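Anleitung 14: Greifzustände aus Handgelenkkamerabildern ableiten und in der Ablaufsteuerung verwenden

Stand: 2020-06-23
Bearbeitung: Ferenc Szilágyi, Arbeitsbereich Steuerungssoftware, Zurkport

1. Gegenstand
Diese Anleitung regelt die Einrichtung des Zustandsschätzers Senby an den Tischarbeitsplätzen mit Zweifingergreifer. Senby ordnet jedem Bild der Handgelenkkamera einen von vier Zuständen zu: FREI, OBJEKT_GEHALTEN, OBJEKT_AUSSERHALB oder UNBESTIMMT. Die Ablaufsteuerung Sivska liest diesen Wert und gibt den nächsten Bewegungsabschnitt frei oder sperrt ihn. Vorausgesetzt werden eine gültige Kamerakalibrierung und Schreibrechte auf die Arbeitsplatzkonfiguration.

2. Zustand OBJEKT_GEHALTEN anlernen
Öffnen Sie in Senby die Ansicht »Referenzen« und legen Sie einen neuen Satz an. Wählen Sie Bilder, auf denen die Becherwand zwischen beiden Backen liegt. Der Becher darf angeschnitten sein; maßgeblich ist der Kontakt am Rand.

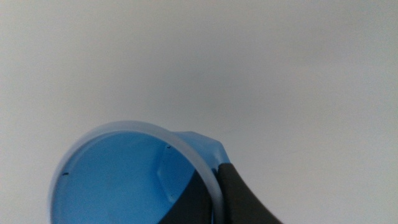

Abb. 1: Becherwand nahe dem Ausguss zwischen den Greiferbacken, Zustand OBJEKT_GEHALTEN.

Markieren Sie je Bild die Kontaktzone als Polygon. Dunkle Punkte auf dem Kunststoff werden nicht markiert. Ein Referenzsatz umfasst 90 Bilder; bei geringerem Umfang verweigert Senby die Berechnung.

3. Übersichtskamera zuordnen
Tragen Sie die feststehende Kamera unter »Externe Ansicht« ein und starten Sie den Zeitabgleich. Der zulässige Versatz zwischen beiden Bildströmen beträgt zwei Bilder. Ist er größer, meldet Sivska den Fehler 302 und hält die Planung an.
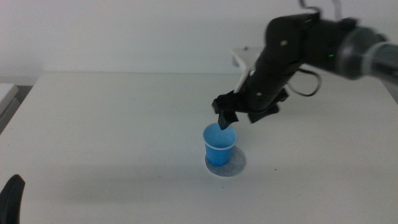 Nach erfolgreichem Abgleich ist die Tischebene zu bestätigen. Unterlagen wie Filzscheiben gehören zur Tischebene und sind nicht als eigenes Objekt anzulegen, da der Planer sonst eine zusätzliche Kollisionshülle erzeugt.

4. Zustand FREI anlernen
Für diesen Zustand werden Bilder mit geöffneten Fingern benötigt, zwischen denen nichts gehalten wird. Nehmen Sie verschiedene Armhaltungen auf, auch solche mit Tischkante und Wand im Blickfeld.

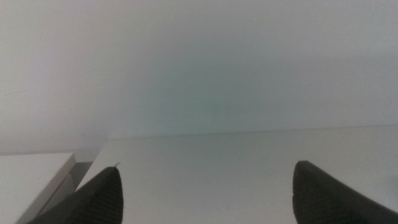 Abb. 2: Geöffneter Greifer über freier Tischfläche, Zustand FREI.

Setzen Sie die Maske »Hintergrund« auf alle Bereiche jenseits der Tischkante. Farbabweichungen der Wand bleiben damit ohne Einfluss auf die Bewertung.

5. Zustand OBJEKT_AUSSERHALB anlernen
Ein Becher kann sichtbar sein, ohne zwischen den Fingern zu liegen. Solche Bilder dürfen keinesfalls dem Satz FREI zugeordnet werden. Geben Sie zusätzlich das Lagemerkmal an (STEHEND oder LIEGEND). Sivska wählt danach die Anfahrt aus der Bibliothek Ostrowski.
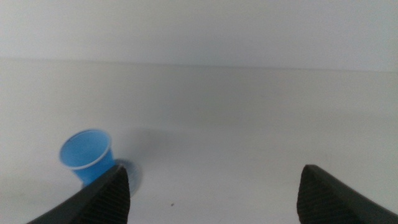
Abb. 3: Liegender Becher links des linken Fingers, Zustand OBJEKT_AUSSERHALB, Lagemerkmal LIEGEND.

Der Schatten des Bechers ist vom Objektpolygon auszunehmen.

6. Freigabe
Führen Sie den Prüflauf im Simulationsmodus aus. Liefert Senby in einem Abschnitt UNBESTIMMT, ist der betreffende Referenzsatz zu ergänzen und neu zu berechnen. Die Konfiguration wird anschließend mit dem Kürzel der bearbeitenden Person gespeichert. Referenzsätze, die vor April angelegt wurden, enthalten kein Lagemerkmal und müssen vor der Übernahme konvertiert werden (Menü »Werkzeuge«, Eintrag »Altbestand«).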